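Costbridge Refurbished Desktops -- progress report to the Carré fund
Wed 19 September
Prepared by Zinash Ejigu

The grant asked us to get 305 donated desktops back into use. We have finished 215, and 141 of those are already on desks at the Skesach learning centers. The rest are on our shelving, tested and labeled, waiting for a van that was promised in July and remains a promise.

The slow part is still triage. Donors describe most of their machines as "working when last used," a phrase that covers a lot of ground. Ebise Workneh now opens every tower before anyone plugs it in, and logs the processor, memory and drives on a single sheet. This has cut down on the time we spend pressing power buttons and looking hopeful.
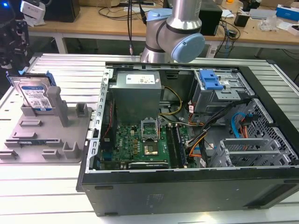 A Dell tower open on the bench, CPU socket empty and its bracket up.

Processors remain our main shortage. Several donors kept theirs, or somebody did. Struan MacBrayne has found a supplier for used ones and we have placed 2 orders; the first has arrived. Power supplies and cases we have in comfortable supply, should the fund know anyone who collects them.

Spending is within budget except for thermal paste, where we were optimistic. Marloes De Bruijn will send the revised figures separately.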